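Community Health Services, Unit 8: Diabetes screening and referral
Handout for students, updated 16 Apr 2018

Read this before the seminar and bring it with you. The case exercise at the end uses the Gorkuser clinic figures from last week.

1. Why screen

Type 2 diabetes often develops slowly. Many people have raised blood sugar for years without feeling ill, and some are only diagnosed when they already have damage to the eyes, kidneys or feet. Screening means testing people who have no symptoms but do have risk factors. The main ones are age, excess weight, a parent or sibling with diabetes, high blood pressure, and diabetes during a past pregnancy.

A screening test does not replace a diagnosis. In a person without symptoms, a raised result is normally confirmed with a second test.

2. The tests

Fasting plasma glucose: the patient has had nothing but water for at least eight hours. Cheap and widely available, but patients forget to fast, and you have to ask.

HbA1c: reflects average blood sugar over the past two to three months. No fasting needed. Can mislead in people with anemia, recent blood loss or some hemoglobin variants.

Oral glucose tolerance test: blood is taken before a measured glucose drink and again two hours after. It takes up most of a morning and is used mainly in pregnancy or when other results disagree.
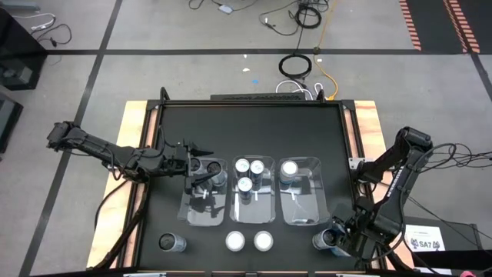
Fig. 1. Two-armed tabletop setup with clear plastic trays.

3. Taking a short diet history

Students tend to ask "Do you eat well?" and get "Yes" for an answer. Ask about yesterday instead. Start with the first thing the patient ate or drank and work forward to bedtime. Drinks are the part most often left out, so ask about them separately – coffee with sugar, juice, soda, sports drinks, alcohol. Write down the size as well as the kind.

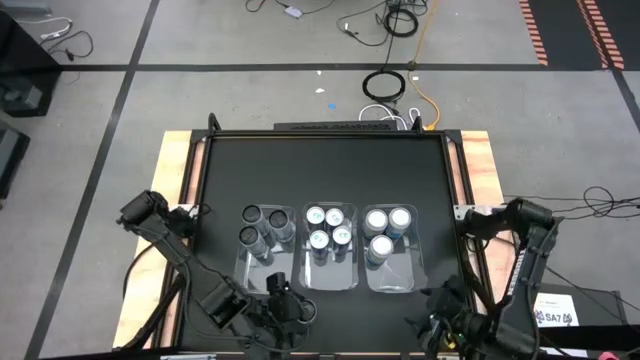 Do not comment on the answers while you are writing. Patients who feel judged on the first item will shorten the rest of the list. Save advice for the end of the visit, and keep it to one or two changes the patient has picked.

Labels are worth going over together. Check the serving size first, then total carbohydrate, then added sugars where listed. "Sugar free" does not mean free of carbohydrate.

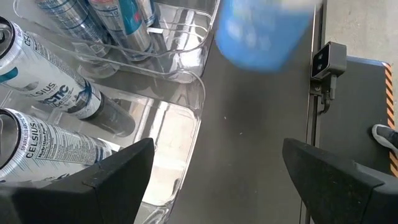

Fig. 2. Drink cans in a divided clear bin; a nutrition panel shows on one of them.

4. Referral

Every patient with a confirmed diagnosis needs a dilated eye exam, a foot check, a urine albumin test and a place on an education course. At Gorkuser, the clinic nurse books these through Olix, the local scheduling system. Patients on the Tistuvis side of the county are sent to the Pavlović center for eye exams.

5. Case exercise

Gorkuser invited 571 adults for screening, beginning in September. Roughly 50 had a raised first result. The clinic has no record of a second test for 8 of them.

a) What might explain the missing second tests?
b) Who should contact these patients, and how?
c) Draft a reminder letter of no more than 55 words, in plain language.

Bring your letter on paper. We will trade them in pairs and mark any word a patient might not know.

Reading for next time: course pack, sections on foot care and on kidney disease.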